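Re: Landlord white is not a color
Started by odowner_17

odowner_17
Repainting the hallway before we list the place. Bought three sample pots from Markidari and put them all up. My wife says they are the same white. I paid for three of them, so I have to believe otherwise. Anyone used Unden Chalk in a hall with no window?

bberkay
Used it in May. Fine in daylight, like old dishwater under a warm bulb. Change the bulb before you change the paint.

shao_flats
Disagree with bberkay. Bulbs get swapped by whoever buys the place, paint stays. Go one step warmer and quit looking at it at night.

bberkay
Quit looking at your hallway at night. Solid advice, I'll tell the dog.

plasterhound
Any pale wall shows you its shadows first and its color second. Soft gray streaks on near-white will have you blaming the roller for a week.

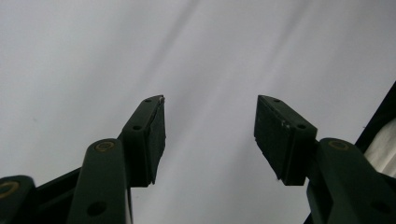 Do you need to prime over old eggshell before a flat white?

If it's sound and you scuff it with fine paper, two coats of flat will hold without primer -- stains and bare patches still need a spot of it.

shao_flats
Two coats? Over eggshell I've never gotten away with fewer than three. Prime the whole thing and sleep well.

plasterhound
You also buy the cheap roller covers, Shao. We've had this talk.

odowner_17
Update, 19 September 2018: went with the Chalk. Gallon came to more than the light fixture. My wife walked through and asked when I was planning to start.

bberkay
So it matches. Congratulations.

Berkay Bayram
Post 3097 and still wrong about primer (the other guy, not me)

shao_flats
I can read your signature, you know.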